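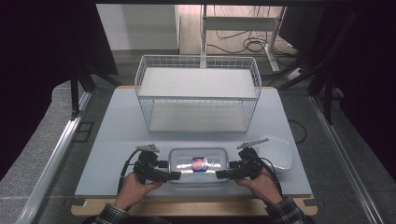 Villaseñor objected that lidded tubs change the result, and that a household which keeps bread in a closed tub will throw out more of it than one which uses a paper bag. We took up this point in the second round.

Print this page | E-mail this article

4.2 Storage and discarded food

Households in Dumesa kept a kitchen diary for 6 weeks. They recorded 2813 discarded items, of which 107 were bread or rolls. Mold was the reason given most often for bread, and staleness came next.

Figure 3. Clear plastic container on a gray tabletop.

The Stullik survey asked only about refrigerated food, so its totals can't be set beside ours. Leftovers moved to a clear container were eaten sooner than leftovers kept in the pot. The difference was small in November, when fewer meals were cooked at home.

We use cookies to improve your visit. Accept | Settings

Related items
Shopping lists and portion size in Drernora
Date labels and what shoppers make of them
Keeping a kitchen diary: notes on method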